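4. Mise en service du thermostat Pleseo

4.1 Avant de commencer

Le thermostat Pleseo se pose sur un mur intérieur, dans la pièce où vous restez le plus souvent. Lisez tout le chapitre avant de percer. Il faut prévoir 40 minutes pour la pose et le premier réglage.

Attention : coupez le courant au tableau électrique avant d'ouvrir l'ancien thermostat. Vérifiez l'absence de tension avec un testeur.

4.2 Choisir l'emplacement

1. Mesurez 140 cm depuis le sol fini et faites une marque au crayon.
2. Gardez une distance suffisante avec les radiateurs, les lampes et les appareils qui chauffent.
3. Évitez le mur extérieur et le voisinage direct d'une fenêtre. Le courant d'air fausse la mesure, et la chaudière se met en marche trop souvent.
4. Ne placez pas le boîtier derrière un rideau ni au-dessus d'une étagère chargée. L'air doit circuler librement autour de la grille.

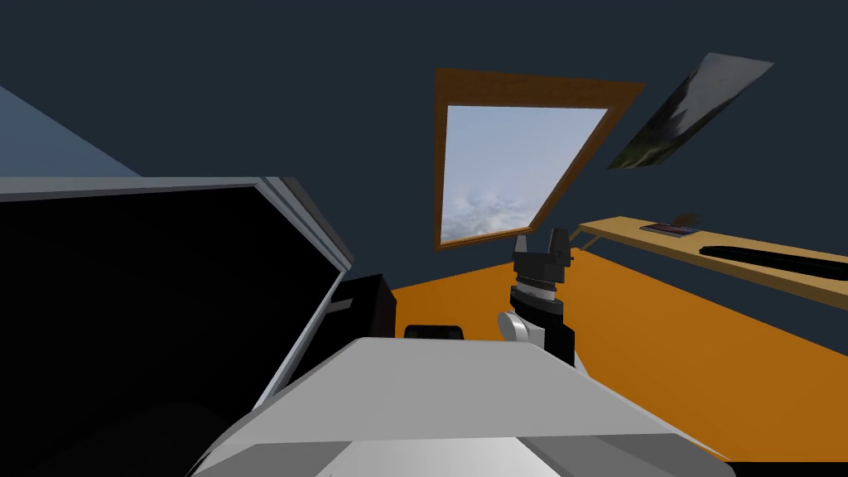
Remarque : si la pièce reçoit beaucoup de soleil l'après-midi, il est préférable d'ajouter la sonde séparée Cetix (vendue à part). Son raccordement est expliqué au chapitre 6.

4.3 Fixer le socle

1. Séparez le socle du boîtier en appuyant sur la languette du bas.
2. Passez les fils par l'ouverture centrale.
3. Vissez le socle avec les 4 vis fournies. Ne serrez pas trop fort, le plastique peut se déformer.
4. Branchez les fils sur les bornes selon le schéma collé à l'intérieur du socle.
5. Remettez le boîtier jusqu'au clic.

Attention : un fil dénudé ne doit jamais dépasser de la borne.

4.4 Premier démarrage

1. Remettez le courant. L'écran affiche la version du logiciel, puis la langue.
2. Choisissez la langue avec la molette et validez par un appui court.
3. Entrez le code d'installation 3409, sans espace.
4. Attendez que le symbole de la flamme arrête de clignoter.

Si le symbole clignote toujours, retirez le boîtier et contrôlez la borne du milieu. Pour les chaudières Ocampo, il faut aussi mettre l'interrupteur du socle sur la position B.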